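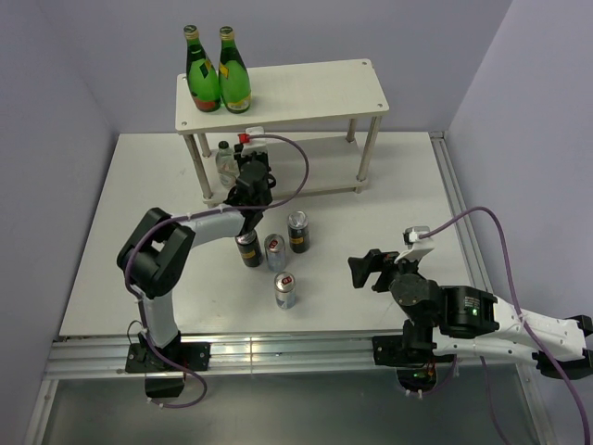 Speaker notes – open day talk, main hall
By Viera Murín
August

Start when the doors are shut. Thank people for coming and say who is here: me at the front, Sena Tetteh at the bench, Boris Charvát at the side for questions about jobs and training. Rupert Danzer will take the groups through afterwards.

Say that the talk lasts as long as the coffee does. Questions can come at any point.

First part – what we do at Jedley. We work on handling small goods: bottles, cans, jars, anything a shop puts on a shelf. Most of our paid work is still conveyors and packing lines. The bench with the two arms is the newer side, and it is the part most visitors ask for, so go to it early.

The bench itself. Two arms on a rail along the front, one table, one shelf unit with two levels. Green glass bottles on the upper board, a small clear bottle below, drinks cans out on the table. Ask the room which they think is hardest to pick up. Most people say the glass. Let two or three of them answer before moving on.

Then give our answer, the lower shelf. The gripper has to go in under the upper board, and there is little room above it. A person bends down and has a look. The arm has a small camera by the gripper and has to make do with what that shows.

Point out the cans standing close together. Picking one without knocking the next is a separate problem, and we practise it separately. Bottles with long necks are different again – they tip if you push them high up.

Mention the shelf. It is not lined up square with the table and we don't straighten it. Irja Niskanen asked for that when she set out the tests, as shop shelves are rarely straight either.

Second part – numbers. Keep this short. Each item gets 200 tries before we write anything down as a result. The full set so far is 2,000 tries. A drop counts as a failure even if nothing breaks. If asked about speed, say a person is faster and leave it there.

Third part – the demonstration. Groups of eight at the most. Bags and coats stay in the hall. Each group gets six minutes, and Sena will stop the arms between groups. Visitors may choose the item to be moved. They may not reach over the rail, and that includes the people from Šimek, who will ask.

Likely questions: cost (send them to Rupert), jobs (Boris), whether it can pour a drink (no, we haven't tried).

Finish by reading out the group order. The first group goes straight through the left-hand door.

Recent items
Stekard line visit: what we saw
Boris Charvát on training places at Jedley
Niston workshop notes
Open day: parking and how to find us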